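Progress Report to the Srour Fund
Bramport Robotics Club — Block Sorting Project
30 Jul 2020

Summary

The club is on track to enter the tabletop sorting event at Brarivthorpe in December. The arm is mounted, the work surface is finished, and the students have a program that can be run from start to end without anyone typing commands by hand. Color sorting is in better shape than shape sorting. Spending is inside the grant, with one change that we ask you to approve at the end of this report.

Membership and meetings

The club has 26 students this year. They are split into a mechanical group, a software group and a smaller group that keeps the log and writes the test plans. Most students have stayed with the group they picked at the start, though several moved from mechanical to software once the table was built and there was less to cut and drill.

Sessions run in two shifts so that the arm is never shared by more than one team at a time. This has slowed the software group down. They now write and check their code at home and bring it in ready to load.

Work completed

The table is a blue pegboard surface, chosen so that fixtures can be moved without new holes. The work board on top of it is wood, bolted down at the front corners. An earlier board was only clamped and shifted a little during long runs, which threw off the saved positions. Since the change the students have had to redo the calibration only when someone swaps the tool.

The arm runs on the Plullix controller named in our application. Learning it took longer than planned. The manual assumes a reader who has used an older version, and the software group ended up writing their own four-page guide. New members now start with that.

The task itself has not changed. Small blocks in different colors and shapes are placed on the board, and the arm has to deal with them according to a rule given before the run. The rule can be by color, by shape, or by both. Cylinders are the easiest targets. Stars and hearts are harder for the shape program, and two kinds of star can be on the board at once, one with six points and one with five rounded points.
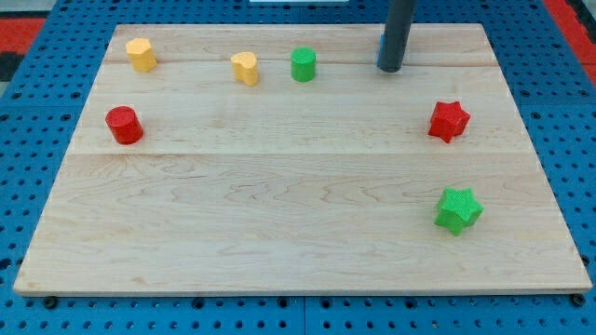 Shape should wait until color works every time, the software group wrote in its part of the log, and the mechanical group disagreed in the next entry. Their view was that the event scores both, and that a team which leaves shape until the fall will not have time to fix the tool if the tool is the problem. We have sided with the mechanical group. Both rules are now tested in every session, with color first.

Test results

The students have logged 1269 runs so far. The target for the whole project is 2000, so the remaining work is manageable if sessions continue at the present rate. Each entry records the rule, the layout and the result, and the students mark any run where a person had to step in.

Three problems come up in the log more than others. Shadows next to the blocks sometimes confuse the color program when the room lights are low. Blocks placed very close together are read as one piece. The third is the tool position, which drifts after a tool change if the calibration is skipped. The first has mostly been dealt with by fixing the lighting for all tests. The second is still open.

Budget

We have spent $1780 of the grant. The largest items were the controller, the pegboard panels and the material for the blocks. The wood for the board cost less than expected. We had set money aside for a second tool and have not used it.

Next steps

The software group will work on close spacing first, then on the combined color and shape rule. The mechanical group will build a spare board so that a damaged one does not stop testing. The log group will prepare the written entry that Brarivthorpe requires from each team.

Request

We ask for permission to move the money for the second tool to travel and entry costs for the December event. The total would stay the same. A reply before the fall term starts would let us register all the students who want to go.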